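Notebooks / Manipulation Laboratory / Visits and demonstrations

Overview Entries Equipment Bookings Contact

Last updated: December

Entry: open day demonstration, tabletop station

Purpose of entry. To record the arrangements for the December open day, the order in which the tabletop demonstration was given, and the points to be settled before the station is shown again. Colleagues who were on duty at the other stations are asked to add their own entries under the same heading.

Visitors were received in groups of 12 from 10.30 in the morning. The first two groups came from Benirham, whose staff have an interest in kitchen and canteen work. The Petkov party joined at midday. The visitors from Ivero had asked beforehand to see hand-held grippers in use and to have time for questions on how the recordings are prepared for training. They were given the longer session in the afternoon.

Arrangement of the station. The white table was used, with the light green tray towards the front and the round metal plate to its right. The task chosen was the spoon task, as it can be followed by people standing at a distance and needs little introduction. The operator works with one gripper in each hand. Members of staff who have not given this demonstration before should note that the spoon is to be laid with its bowl in the well of the plate and its handle pointing to the back of the table. The tray is to be clear at the start of each run.

Each session followed the same order. A short introduction was given, then two runs at normal working pace without commentary, then one slow run during which the operator stopped at each stage so that the presenter could speak. Questions were taken at the end. The introduction had been written for eight minutes and was kept to that in all sessions except the first, when late arrivals made it necessary to begin again.
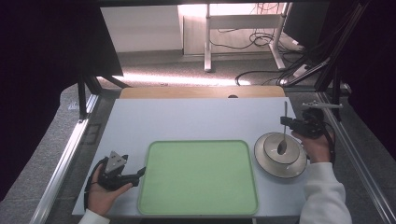

Spoon task at the tabletop station: right-hand gripper near the spoon handle, tray clear.

Questions received. The Benirham groups asked chiefly about cleaning and about whether thin handles are harder to take hold of than thick ones. The presenter replied that the angle of approach has more effect in our experience than thickness, and that a handle raised clear of the table is easier than one lying flat. This answer was given from general experience and has not been measured. A short trial should be arranged before we repeat it to visitors.

The Ivero visitors asked how many recordings of table tasks are held. The figure given was 1,928, taken from the Prunivetti index on the morning of the visit. It includes runs later marked as unsuitable, and this was not made clear at the time. A corrected statement is to be sent with the letter of thanks.

One visitor from Petkov asked to try the grippers. This was declined under the present rules for visitors. The request was a reasonable one and has been made at earlier open days; a decision is needed on whether a supervised trial could be allowed, and on which task.

Points for attention:

- The slow run should come first. Several visitors said that they understood the two quicker runs only after seeing the third.
- The presenter's voice did not carry to the back of the group. A smaller group, or a second presenter, should be considered.
- The printed sheet still gives the old name of the station and must be replaced.
- Cable positions behind the table to be checked before visitors are admitted.

The station was returned to normal use at 16.15. Remaining printed sheets have been put in the lower drawer of the bookings cabinet.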